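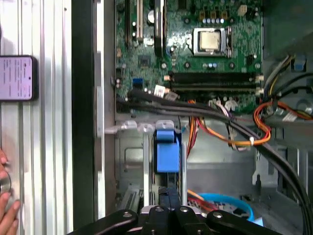
[trultier-players] Re: October event, ticket cap??

From: Zlatko Golob
To: trultier-players
Thursday, 7:52 am

Typing this before work so sorry in advance.

Tomomi Takagi wrote:

> Has anyone figured out how the ticket cap works in the October event? The
> in-game notice says tickets "stop accumulating at 60" but I was at 58
> last night, cleared the Odlow stage and it still paid me the full 4. So
> am I at 62 or did I lose two of them? The counter just says MAX now.
>
> Also is the Dorkden banner worth pulling on or should I sit on my
> stones. I have 182 saved and was hoping for the winter one. Mayu says
> pull, but Mayu always says pull.
>
> And does the second map open by itself or do you have to finish every
> side stage on the first? I have two left and they're both the timed
> kind, which I hate.
>
> Tomomi

Cap first. You lost two. The pop-up shows what the stage pays, not what you got. Same as the summer event, I complained to support then and got the canned answer. Spend down to 56 or lower before you run Odlow and you're fine. Spending is under Exchange, third tab, not the shop button on the map. Took me a day to find that.

Don't spend them on the small potions. Order I'd go in:

- the hero copy (only one per account)
- both weapon scrolls
- the blue dust, as much as you can stand
- potions with whatever is left on the last day

The hero copy goes away when the event closes, the dust comes back in the regular shop at a worse price.

Dorkden banner: I'd skip it. He's good on turn one and then he just stands there. No heal, no way to move after attacking, and the counter skill only works if he's next to somebody. If you already have Hồ built up she does the same job and also gets over the rivers. 182 is a nice pile for winter, keep it. Isamu pulled him and likes him fine but Isamu has a full cavalry team to put around him so thats not really the same situation.

Second map: opens by itself once you beat the boss on the first one. Side stages don't matter for that. They do matter for the 1000 point reward track, the timed ones are worth double, so you might want them anyway. For the timed ones turn off battle animations in settings, the clock runs during them. Yes really. And bring two fast units and leave the armor at home. The one with the bridge, go left. Right looks shorter but the archers wake up.

Couple other things while I'm here

Sachiko Noguchi asked last week about the friend codes list. I have it but it's out of date, half the codes bounce. If you want on the new one send me your code OFF list please, not as a reply-all like last time.

Guild raid is still Thursday night, 9 pm. We need one more healer. Set your support unit before that or the game picks one for you and it picks badly.

If anybody has gotten past the hard version of the Odlow stage without Hồ please post your team. I've tried it with green mages and get to the last wave with two people standing, and then the dragon lands on both of them.

ok bus is here

Zlatko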